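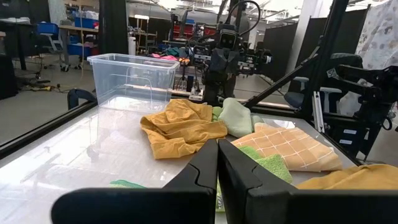
그림 2. 손목 카메라 시점. 흰 작업대 위의 천과 그리퍼 손가락 2개.

3.2 공용 작업실에서의 제작 및 설정

Kelleo는 공용 작업실 Kositport에서 조립. 프레임은 기성 프로파일, 손가락은 자체 출력. 도면은 Aasen 공개본에서 시작했으나 손가락 안쪽 홈은 다시 그림. 천을 얇게 집을 때 끝이 먼저 닿아야 해서 간격 조정에 시간이 제일 많이 들었다. 1월 한 달은 거의 배선. 상판은 광택이 있어 조명이 그대로 비침(그림 2). 색 기반 분할에서는 반사 영역을 마스크로 뺐고 임계값은 손으로 맞췄음.

시점은 손목과 고정 카메라 두 가지를 쓴다. 시간 동기화는 Cunel 로거로 처리하고, 프레임이 빠지면 앞 값을 복사하지 않고 해당 구간을 버린다.

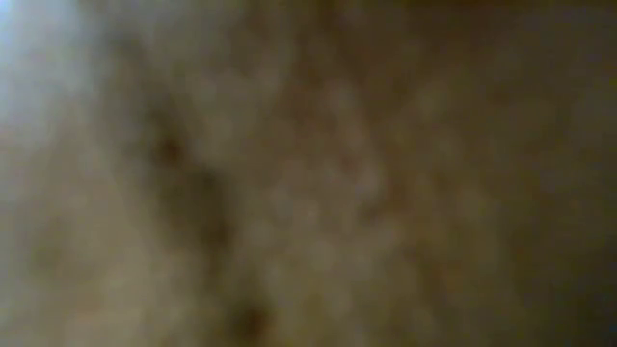
기록한 에피소드는 226개. 천은 매번 손으로 흩어 놓았고 배치 규칙은 따로 두지않았다. 초점과 노출은 고정값. 선명도 점수가 낮은 프레임은 학습에서 제외하되 원본은 남겨 둔다. 점수 계산은 라플라시안 분산, 창 크기는 부록 참조. 손목 쪽은 손가락이 화면 아래를 가리는 만큼 하단을 잘라낸 입력도 같이 돌려 봤다. 두 설정의 비교는 4절에서 다룸.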